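Rumico-Handbuch für die Roboter-AG
Abschnitt 3: Die Steckaufgabe einrichten und üben

Stand: 2024-01-20

Wenn ihr bis hierher gekommen seid, laufen beide Arme und der Not-Halt ist geprüft. Falls nicht, bitte zurück zu Abschnitt 2, ich warte so lange. In diesem Abschnitt geht es um die Steckaufgabe für den Lustberg-Cup: Netzwerkkabel greifen, Stecker ausrichten, in die Buchse drücken. Klingt nach zehn Minuten Arbeit. Mein erster brauchbarer Durchlauf war Versuch 86, also nehmt euch etwas zu trinken mit.

Was ihr braucht

Ein Netzwerkkabel mit RJ45-Stecker
Den Buchsenblock aus dem 3D-Drucker (Druckdatei liegt im Ordner Costello)
Eine Kunststoffschale für die Teile
Den Laptop mit der Rumico-Oberfläche

Beim Kabel nehme ich gern ein blaues, weil es sich auf den hellen Tischplatten im Kamerabild so schön abhebt. Die Gruppe aus Clakcombe schwört auf Gelb, das geht genauso.

Tisch vorbereiten

1. Schiebt die beiden Tischplatten dicht zusammen. Fahrt einmal mit dem Finger über die Fuge. Wenn ihr eine Kante spürt, stellt die Füße nach, sonst kippelt der Block später genau dort.

2. Wischt die Platten trocken ab.

3. Stellt die Schale so hin, dass beide Greifer drankommen, ohne sich in die Quere zu kommen. Bei mir sind das 355 mm von der vorderen Tischkante, je nach Aufbau müsst ihr ein bisschen schieben.

4. Führt die Kabel der Handgelenke in einer lockeren Schlaufe am Arm entlang. Dreht dann jedes Gelenk von Hand langsam bis zum Anschlag und schaut zu, was die Schlaufe macht. Spannt sie, gebt mehr Länge!

Vorsicht: Greift niemals zwischen die Finger, solange die Antriebe Strom haben. Auch nicht kurz. Auch nicht, um den Block geradezurücken (ich weiß, es juckt einen).

Stecken

5. Legt den Buchsenblock mit der Öffnung nach oben auf den Tisch und fahrt den ersten Greifer von beiden Seiten heran. Die Finger sollen den Block halten, aber nicht anheben. Startwert für die Kraft ist Stufe 3.

6. Greift den Stecker mit dem zweiten Greifer. Packt ihn am Stecker selbst und möglichst nicht am Kabel, sonst knickt er beim Drücken weg.

7. Fahrt senkrecht über die Öffnung und senkt den Greifer im Schleichgang ab. Sobald der Stecker aufsetzt, anhalten und im Bild der Handgelenkkamera die Ausrichtung prüfen.

8. Jetzt drücken — langsam und gerade nach unten. Bleibt er hängen, ein kleines Stück zurück und neu ansetzen.

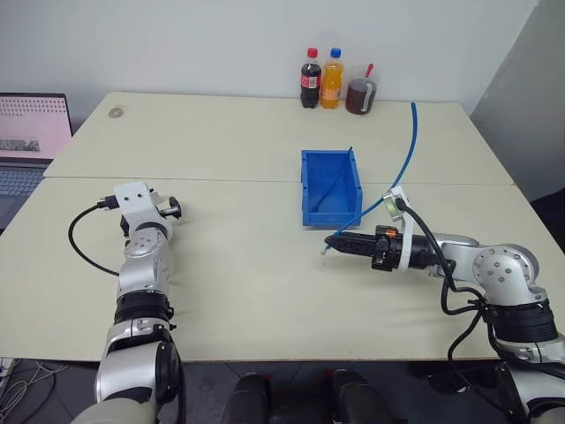
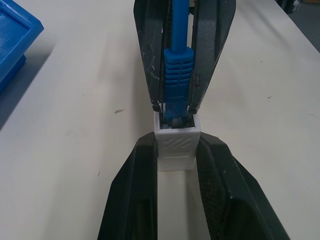
Erstes Bild: Tisch mit beiden Armen und blauer Schale. Zweites Bild: Stecker an der Öffnung des Buchsenblocks, Blick vom Handgelenk.

Hinweis: Verwechselt beim Speichern nicht die linke und die rechte Seite. Links und rechts gilt immer vom Roboter aus gesehen. Ich habe im März einen ganzen Nachmittag lang Posen spiegelverkehrt abgelegt und mich gewundert, warum der Arm die Wand sucht.

Wenn es klemmt

Meldung 121 (Greifkraft überschritten): Der Block sitzt schief zwischen den Fingern. Greifer öffnen, Antriebe aus, Block neu hinlegen, weiter bei Schritt 5.

Der Stecker rutscht nach oben durch: Schaut euch die Fingerspitzen an. Staub und Abrieb mit einem trockenen Tuch abwischen, natürlich wieder bei ausgeschalteten Antrieben. Erst danach an der Kraft drehen, und zwar immer nur eine Stufe.

Der Stecker geht gar nicht hinein: Probiert es einmal ohne Roboter von Hand. Manche Drucke haben innen einen feinen Grat, den bekommt ihr mit einer Schlüsselfeile weg. Und prüft die Lage der Rastnase — ein um 180 Grad verdrehter Stecker ist bei uns der Klassiker.

9. Läuft die Aufgabe mehrmals hintereinander sauber durch, speichert die Posen unter eurem Gruppennamen und fahrt beide Arme in die Parkstellung. Die Zeitmessung kommt in Abschnitt 4 dazu.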